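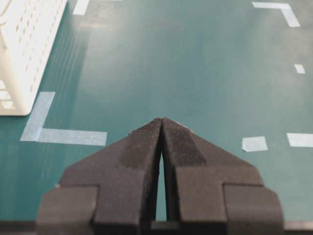
What does a parallel gripper kit have to deliver before it is worth buying for a sorting cell?
A grip force that stays the same from the first cycle to the last, fingers that can be swapped without recalibrating the wrist camera, and a price for spare fingers that the cell can absorb. Rated payload comes fourth. Most kits on sale carry more than the cell will ever ask of them.

Unit 6 handout: Reviewing an end-of-arm kit
Course: Applied Automation 2
Prepared by Annag Lindsay, with bench notes by Niall Forsyth

6.1 The kit under review

The Firneo two-finger kit is sold as a package: gripper body, one pair of fingers, wrist camera bracket, cable set and a driver for the arm controller. The list price is 2,000 with the bracket. Without the bracket it is 1,035 plus whatever you spend making your own. Students choosing the second option for the term project should read 6.4 first.

The vendor describes the kit as ready to run in one afternoon. Our install took two. The second afternoon went on the driver, which would not accept a tool center point entered in millimeters.

6.2 Fingers and closing behavior

The closing line is the reference for everything else. With the fingers shut, the tips should meet at a narrow peak. A thin slit below the tips is acceptable. A gap at the tips is not, and means that one finger is seated too low on its mount.

Textured faces hold better than smooth ones on light plastic parts, but they collect dust. Small flecks on the upper slopes do no harm. Material on the inner faces changes the grip and should be brushed off before each set of trials. Do not use solvent.

Effective opening is measured between the inner faces, at the tips. The data sheet gives the opening at the mount. Use your own measurement in the report.

6.3 Work surface and placement zones

Use a plain mat of one color. Mark zones with masking tape at the corners only. L-shaped corners are preferred where there is room, and short single strips are enough elsewhere. A full outline takes longer to lay and gives the vision software more edges to confuse with parts.

The white perforated basket goes inside its own tape corner, flat on the mat. It is light, and a finger that catches the rim will drag it. Return it to the corner after any contact and record the contact in the log.

Glare is the main source of false detections. A glossy mat will show a pale band where the overhead light reflects. Either move the light or mask that band in software, and state in the report which you did.

6.4 Wrist camera

The camera must see both fingertips and the mat beyond them. Some of the gripper body will always fill the lower part of the view. This is useful: a shift in the body's outline between two sessions means the bracket has moved. Save one reference view with the fingers closed and compare against it at startup.

Homemade brackets have passed this check for short runs. Two of last year's three had crept by the end of the project.

6.5 Trial procedure

1. Close the fingers. Check the tips against 6.2.
2. Save the reference view.
3. Run 400 cycles with the standard part set.
4. Brush the inner faces, repeat step 2 and compare.
5. Run a further 545 cycles without stopping for adjustment.
6. Report drops, double picks and basket contacts separately.

A combined success rate will be returned for correction.

6.6 Cost of ownership

Include spare fingers, cable replacement and your own setup hours. The Tennant service plan covers the body and the cables and excludes fingers. Price the kit with and without the plan over two years.

Required for next session: sections 6.2 and 6.5, and a draft cost table.

Last updated: January

Comments (3)

Wubit Abdella
In 6.5, does the count restart if the controller faults in step 5?

Niall Forsyth
It does. Log the fault and keep the partial run in an appendix.

Morag Kerr
The driver took meters for me, entered with a decimal point. Commas are rejected with no error message.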